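3/5/20
Camera and gripper trial, steel cell

Carried on with the camera comparison on the Brikura arm. Gistent unit first, then the old camera back on the same bracket, same lens height, same lights. The gripper is the two-finger Roman with the gray pads. Controller is the Didatitz, still on last July's firmware. I did not update it and would like it left alone until the comparison is finished, even if the pendant keeps asking.

Bracket is set at 103 mm from the edge of the plate to the center of the lens. I wrote it on tape on the bracket as well. If anyone moves it, please put it back to that and redo the hand-eye calibration. The calibration file from this morning is the one in use, the earlier ones are in the old folder and should stay there.

Setup took longer than planned. The connector on the Gistent cable points straight up out of the housing and touches the arm's elbow cover in the home pose. No damage, but the cable had a bend in it I did not like. I turned the housing in its clamp so the connector faces away from the arm and set the image rotation in the driver to match. The driver applies rotation before the region of interest, the old camera's driver applies it after. So the region was wrong on the first attempt and the detector was searching a strip that had no parts in it. Fixed in the config, with a comment next to it.

Run A, Gistent, auto exposure on, overhead lights on.

20 picks, single part each time, placed by hand in the taught area. 16 good. I counted a pick as good only if the part was lifted, carried to the tray and let go without touching the rim. The misses were not gripper misses. The fingers closed where they were told to close. In each one the detector had put the part too far over, and when I pulled up the overlay it had joined the outline of the part to a bright line on the steel next to it. The pads came down half on the part, or on bare metal.

The Roman handles this well, I have to say. It stops on contact at the force limit and does not try to drive through. With the old gripper we would have had a fault and a reset every time. With this one the arm backed off and waited for the next command. The pads have no marks that I could find.

I turned the overlay off and looked at plain views of the steel for a while. The brushed finish is the trouble. It has a grain running left to right, and light from one corner spreads out in it into a big soft white patch. Inside that patch the grain is gone. The joints between sections still show, as thin pale lines, and a pale thin line next to a white part is close to what the edge filter was told to look for. Then there is the shadow, which has no real border and so does not trip the edge filter, but auto exposure seems to react to it. The exposure value went up and down through the run while the lights stayed the same.
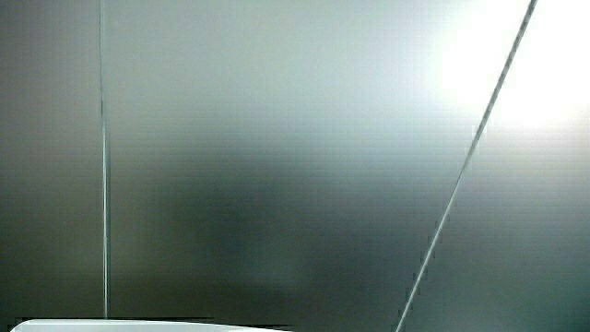 Someone wrote under the shared copy of these notes that the comparison is not fair to the Gistent as long as auto exposure is on, because the old camera never had it and was tuned by hand over months. Fix the exposure, the comment went on, and give it the same polarizer, then compare. The same person asked whether a matte sheet over the steel would make the whole question go away.

Fair on the first point. I switched to fixed exposure for the next run, see below. On the polarizer, we have one and it is threaded for the old lens. It does not fit the Gistent. I have asked for an adapter ring and did not try to hold it on with tape.

On the matte sheet: tried before I was keeping notes for this cell. It works for the camera. The trouble is washdown. The sheet lifts at the corners, water gets under it, and the people who clean the cell take it off and do not always put it back in the same place. The steel also has to stay bare when we run the real parts. So I would like a camera and a setup that cope with bare steel. If we cannot get that, the sheet comes back up for discussion.

Run B, Gistent, fixed exposure, overhead lights on.

Picked the exposure by stepping down until the bright patch stopped growing. It does not vanish at any setting I would want to use. At the lowest settings the dark areas get noisy, with faint bands running the same way as the grain, and that is worse for the detector than the patch was. Settled on a middle value and saved it as a preset.

Better than run A by eye, and the exposure value obviously no longer wanders. I stopped the run early to deal with a controller message, so there is no proper count to set beside the first one. I will repeat it from the start. What I did see was that the confidence scores were steadier from one pick to the next. The one bad detection before I stopped was in the glare again, at the same joint line.

About the controller message. The Didatitz reported a tool communication timeout with the Roman connected and idle. Cleared it, came back after a few minutes. I reseated the plug at the wrist and it has not come back, but I am not calling that a fix. The plug has play in it. There is a retaining clip in the parts diagram that I cannot find on our wrist flange, so maybe it was never fitted. Will look in the box the gripper came in.

Run C, old camera, its own fixed exposure, polarizer on, overhead lights on.

Same bracket, new calibration, done with the board flat on the steel. The calibration residual was fine on the first go. Detections were stable. The image is softer and the part outline is less exact than on the Gistent, and it shows at the gripper: the pads landed a little off center on most picks, always to the same side. The Roman's fingers move together, so an off-center grasp drags the part before it closes. With light parts that does not matter. With a filled part it would slop.

I think the constant offset is in my calibration and not in the camera. The board was not clamped. Did not have the patience to do it again today, noted here so the offset does not get blamed on the camera later.

Tilt test, Gistent.

Tilted the camera seven degrees away from the lamp side to see where the bright patch would go. It moves, as expected, and most of it leaves the taught area. It now sits over a part of the steel where we never place anything. This was the most useful change of the day and it cost nothing. The drawback is that the near part of the view is now at a different scale from the far part, and the flat-plane conversion we use on the controller side does not like that. I corrected it with a homography on the PC before sending coordinates over. Works, but it is one more thing that has to be redone if the bracket gets knocked.

Also tried with the lamp closest to the cell off and no tilt. Patch mostly gone, shadow of the arm much larger. The arm shadow is soft and moves with the arm, so taking the image with the arm in a parked pose behind the work area gets rid of most of it. That costs cycle time, because currently the picture is taken on the way back from the tray. I would accept the cost for the trial. For production it needs a talk.

Notes on the Roman, separate from the camera question:

The pads grip smooth plastic better when they have been wiped with a damp cloth. Did this before each run so all runs start the same.

Opening width in the driver is given between the metal finger faces, without pads. The pads take up part of it. Our script had assumed pads included, which is why the fingers were brushing the part on approach last month. Changed in the script, along with the approach height.

The position feedback lags behind the motion by a noticeable bit. If you read it right after the close command returns, you get the old value. There is a wait in the script now. It is ugly, and reading the grip-complete bit would be the right way, but that bit is not mapped on the Didatitz side yet.

Gripper noise is low. The fan in the controller cabinet is louder than the arm and gripper together.

State of the cell when I left it: Gistent on the bracket, tilted, fixed exposure preset loaded. Old camera in its case on the shelf with the polarizer still threaded on. Arm parked, gripper open, controller off at the main switch. All images and logs are in the trial folder under the run letters, and the run B log ends early for the reason given above.

To do:

Repeat run B in full, untilted, so it can be set against run A.

Repeat run C with the calibration board clamped.

Full run with the tilt in place.

Adapter ring for the polarizer. If it comes before the repeats are done, finish the repeats without it first.

Find the retaining clip for the wrist plug or order one.

Map the grip-complete bit and take the wait out of the script.

Ask whether the edge filter can be told to ignore fixed lines. The joints in the steel are in the same place every time, and a mask made from a view of the bare surface might be enough. It would have to be made again after every change to the bracket or the tilt.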